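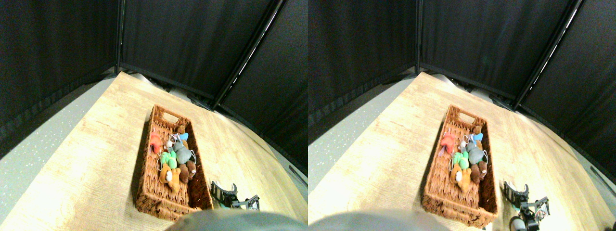
Print this page | E-mail this page

Toy pickup at the Stillari open day

Stillari opened its test hall to visitors in June, and I went to see whether a machine can tidy up after a child yet. The hall has 19 work stations. Most of them cover shop-floor jobs such as bin sorting. I spent my time at the one for household chores.

The work there is plush toys in a wicker basket on a wooden table, with black curtains on the sides. Azra Stojanovska, our guide, said soft toys are harder than boxes. They bend, they lean on each other, and a grip that suits a bear's belly may slide off its ear.
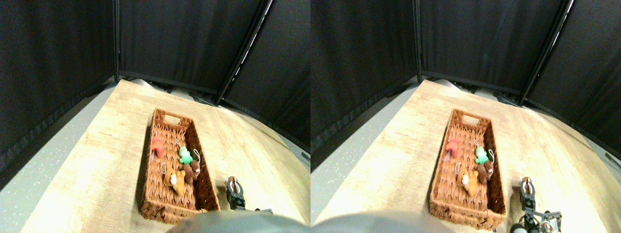 A small ring on a toy can help or get in the way, depending on how it lies. The gripper has two fingers, and Stojanovska said a loop can snag on one of them. The team has logged 916 tries so far and counts 344 as clean pickups. I would not pay for that at home – but I would look again in a year.

Packing is next on their list. Coffee was served in the lobby until 4 p.m.

Comments (2)

Patricio Cantero: My kids' basket has far more in it than that. Call me when it can do Lego.

Ankica R.: Did they show the towel folding? We missed it.

Contact | Copyright Taipe Visitor Notes | Back to top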